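Reusing a Drink Carton as a Snack Box

A milk or juice carton from the store is sized for heavy packs, which makes it a sound container for packaged snacks. Snacks weigh little, so the board is rarely the weak point. The weak points are the torn top edge and the corners.

Preparation

Cut off or fold in the top flaps. Folding them inside doubles the board along the rim and keeps the sides straighter. Tape any tear on both faces, with the tape running at least 2 inches past the damage. Shake out the crumbs and wipe the inside with a barely damp cloth. Do not reuse a carton that has had a leak in it – the board stays soft and holds odor.

Loading

Put boxed and rigid items on the bottom. Stand flat packets upright along the walls, printed side facing in, so they can be read from above. Pillow packs go in last. Set everything out on the table first and check the dates before anything goes in. Oldest stock goes on top. 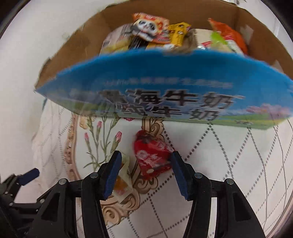 Overfilling pushes the walls outward and starts new tears at the corners. Stop when the contents are level with the rim. Anything left over goes in a second carton.

Storage

Keep the carton off bare concrete and 4 inches clear of any heater. Opened packets need a clip or a lidded jar and should not go back in the pile. Replace the carton when the base sags on lifting.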